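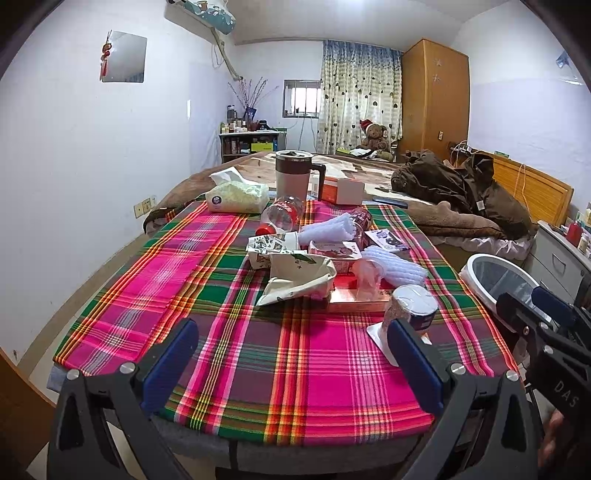

Wamberg Pass-Through Evidence Locker, 11-Door: Review

By Sointu Pelkonen

Price as tested: $1,399, or $1,441 with the spare key set
Sold as: one steel cabinet, front doors and rear access panel, wall trim kit

Our department has nine sworn officers and one evidence room, which used to be a supply closet. For years, an officer coming off a night shift with something to book had two options. He could call Kauko Nurmi, our evidence custodian, out of bed, or he could lock the item in his desk drawer and sign it over in the morning. The desk drawer was a bad habit and a defense attorney finally said so in court. The chief approved a proper set of temporary lockers, and we put in the Wamberg in May.

How it works

The cabinet sits in the wall between the report writing room and the evidence room. An officer puts the sealed bag in an open compartment, shuts the door, and pushes the lock button. From then on it can't be opened from the officer's side. The custodian takes everything out through the rear panel and resets the locks from inside.

There are no codes, no batteries and no network connection on this model. Wamberg sells an electronic version that logs each opening. We didn't want to pay for it, and our paper log already has to be kept under state rules.

Sizes

You get 11 doors in three sizes. Six are small and work for drug envelopes, phones, wallets and most handguns in a box. Four are medium. The last is a tall one down the left side meant for long guns. A rifle in our standard evidence box fits with a little room at the top. A shotgun in the same box goes in only at a slant, so measure your boxes before ordering.

On a normal weekend we fill four or five compartments. The one time we ran short was after a burglary arrest with a lot of recovered tools, and those would not have fit in any locker on the market.

Installation

The instructions are four pages and assume you already have a framed opening. We didn't. Eetu Lindqvist from the town's public works crew cut the wall and framed it, and that took most of a day. The cabinet itself went in within two hours, with three people lifting. The trim kit covers gaps up to an inch. One corner of ours arrived bent, and Wamberg mailed a replacement piece that took eleven days to get here.

Bolt it down from both sides. The manual only calls for bolts at the base, but with the tall door open and nothing in the lower section the whole thing moved slightly until we added two more near the top.

Daily use

The lock buttons are stiff. Two of the small doors need a hard push with the thumb, and if you don't hear the click the door is not locked. We put a note on the wall telling officers to pull on the handle after closing. In the first month Kauko found one door shut but unlocked. The bag was there and the seal was good, but it had to be written up.

The doors have no vents. Anything damp has to go to a drying cabinet first, and this is no substitute for one. There is also no refrigerated compartment, so blood and urine kits still go in the old locked fridge with its own sheet.

The gray paint scratches easily around the latches. The hinges have held up fine. The door numbers are stickers, and two were peeling by the second month. I would rather have them stamped.

Compared with the others

We looked at one other unit in person, a Seol cabinet at the county's substation. Sirkka Leinonen, who runs property there, let us try it with our own boxes. The Seol has smoother locks and a better long gun compartment, and it also needs a deeper wall than we have. If you are building new space, go look at one. For an existing wall it was out of the question for us.

Keys

The rear panel comes with two keys. We bought the spare set for another $42 and sealed one key in the chief's safe. Each key is numbered, and Wamberg will only cut a duplicate on a letter from the agency head. That is slow, but I'd want it that way.

Who should buy it

A small department with an inside wall to spare, a custodian who works days, and a paper log that is already in order. If you book a lot of long guns or want an automatic record of every opening, look at something else.

Rating: 4 out of 5. I took the point off for the lock buttons.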